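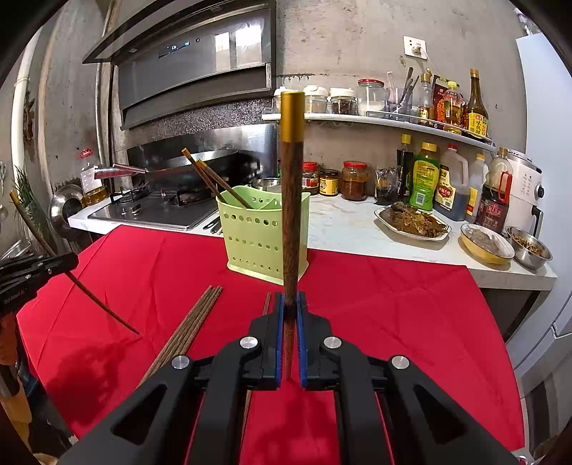 Tuesday, 8:40 a.m., test kitchen, Dilumham

Chopsticks today. All of them, on the red cloth, because the red cloth is the only one that didn't go home with somebody after the July lunch.

Background, for whoever inherits this notebook: the drawer has been a problem since we moved over from Clesatside. Two kitchens' worth of utensils went into one kitchen's worth of drawer, and the chopsticks settled to the bottom like silt. People have been stirring tea with them. One was found propping the window.

Counted everything before starting. 34 sticks, which sounds like 17 pairs until you try to make 17 pairs. Mix of plain wooden ones and the dark brown ones with the gold metal caps. The capped ones are the good ones, or at least the ones people apologize for losing.

Method, such as it is. Wash, dry on a towel, lay out on the cloth, match by length first and color second. Tried color first and gave up; under the range hood light every brown is the same brown. Took them over to the window and they were four different browns. Length is more reliable. Stand two on end against the side of the green holder and the short one gives itself up.

Result: 26 sticks paired (13 pairs, fine, I can divide). 8 left over with no partner anywhere in the building. I checked the mug shelf, the pen cup and the plant.

The green holder. Perforated plastic, light, drains well, and has exactly the balance you would expect of something perforated and light. Put the sticks in all on one side and it goes over. It went over. They need spreading around the rim, and the thick ends go up so you can see which ones have caps. I have put this on a label. I give the label a week.

Also, the grain on the older ones is getting rough near the tip. Ran a cloth along each one and two of them snagged. Those are out, and they came from the odd 8, so the paired total stands. Six odd ones left. They go in the jar marked STIRRING, where they can be used for tea with a clear conscience.

Oiling: the bottle from Sarko says a thin coat, leave overnight. The bottle from Lebrun says a generous coat, wipe after ten minutes. Did one pair each way and tied a bit of thread on the Lebrun pair so we can tell. If you find a chopstick with thread on it, please leave the thread alone. It's an experiment, and the sample size is bad enough already.

Side notes

The wok needs to live somewhere other than the cooktop. It is on the cooktop because it is always on the cooktop. Any hook put up for it has to allow for the handle, which is long and finds your elbow.

Cloth has creases that sticks roll into, handy for keeping rows apart, useless when you want one flat. Iron it or don't, I've stopped having a view.

11:15. Holder back by the stove, pairs in, tips down. Drawer wiped out and now contains a ladle, a peeler and a key that fits nothing we own. Put the key back. Oil check tomorrow morning, before anybody makes noodles.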